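Wohnungssuche, Monat 3. Ich fasse zusammen, damit ich es später nicht verkläre. Ein Thread.

Ausgangslage: zwei Zimmer, Balkon wäre schön, Keller wäre sehr schön, Fenster im Bad hatte ich mir schon in der ersten Woche abgewöhnt. Im März stand auf meinem Wunschzettel noch »Altbau mit Dielen«. Inzwischen steht da »Tür«.

Erste Besichtigung über Judik Immobilien. Anzeige: »lichtdurchflutet«. Das Licht kam vom Parkhaus gegenüber, und zwar rund um die Uhr, wie mir die Nachbarin im Treppenhaus ungefragt bestätigte. Sie hat seit Jahren keine Nachttischlampe mehr gebraucht.

Zweite: »charmantes Souterrain für Individualisten«. Ich bin 1,82. Der Charme hört bei 1,80 auf.

Dritte: Sammeltermin im Unodlow-Quartier. Die Schlange ging bis zum Bäcker, und der Bäcker hatte den besten Tag seines Lebens. Drinnen durfte man 3 Minuten bleiben, Schuhe aus. Ich habe eine davon mit meinen Schnürsenkeln verbracht und kann zur Küche leider nichts sagen.

Zu den Unterlagen. Verlangt wurden: Gehaltsnachweise, Schufa, Mietschuldenfreiheit, Ausweiskopie, ein »kurzes, sympathisches Anschreiben«. Für meinen Job habe ich damals weniger eingereicht. Dort wurde auch nicht nach Musikinstrumenten gefragt.

Mein Anschreiben ist jetzt in der siebten Fassung. In der ersten war ich noch ein Mensch mit Hobbys. Mittlerweile bin ich ruhig, solvent und tagsüber außer Haus. Haustiere keine, Pflanzen nur geräuscharme.

Dann die Portale. Wer nicht innerhalb von 12 Minuten schreibt, schreibt ins Leere. Ich habe den Suchalarm auf laut gestellt und bin deshalb jetzt auch in Besprechungen als jemand bekannt, bei dem es pingt. Das Ergebnis nach 200 Anfragen: vier Einladungen, eine davon versehentlich.
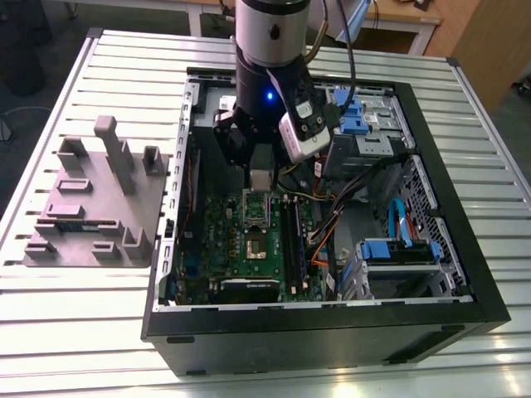

Rechner auf der Seite, Deckel ab, Greifer über dem Mainboard.

Weiter mit der vierten Besichtigung. Neubau, Projektname »Jevora Living«. Wer bezahlt eigentlich die Leute, die sich so etwas ausdenken, und suchen die noch jemanden? 366 Euro im Monat für den Stellplatz. Für das Auto, das ich nicht habe. Stellplatz ist »verpflichtend mitzumieten«.

Ich habe gefragt, ob ich auch nur den Stellplatz mieten kann. Ebenerdig, trocken, gute Anbindung. Die Maklerin hat kurz überlegt — für meinen Geschmack etwas zu lang.

Kleines Wörterbuch für alle, die noch am Anfang stehen:
»verkehrsgünstig« = die Straßenbahn fährt durchs Schlafzimmer
»gepflegt« = braune Fliesen, aber alle noch da
»Wohnküche« = das Wohnzimmer fehlt
»nach Absprache« = der Preis ist ihnen selber peinlich

Nachtrag zum Wörterbuch, danke für die vielen Einsendungen: »Abstand für Einbauküche« heißt, dass man einem Fremden viel Geld für einen Herd mit zwei funktionierenden Platten gibt. Der Fremde nennt das Entgegenkommen.

Gestern dann eine Wohnung in der Mathiasstraße. Nein, in der Anzeige stand »Mathias-Höfe«, klingt nach Innenhof mit Linde. Hof war da. Linde war eine Mülltonne. Trotzdem: zwei Zimmer, Balkon, und das Bad hat ein Fenster. Ich habe es zweimal auf- und wieder zugemacht.

Der Balkon geht auf die Tonne. Ich habe der Verwaltung gesagt, dass ich den Blick ins Grüne sehr schätze, der Deckel ist nämlich grün. Man hat genickt und etwas notiert.

Mappe ist abgegeben, Anschreiben Fassung sieben, mit Foto, auf dem ich aussehe, als würde ich sonntags nie bohren. Rückmeldung kommt »zeitnah«. Dafür fehlt mir im Wörterbuch noch der Eintrag, Vorschläge gern in die Antworten.

Und falls hier jemand aus der Hausverwaltung mitliest: Das mit der Straßenbahn war auf eine andere Wohnung bezogen.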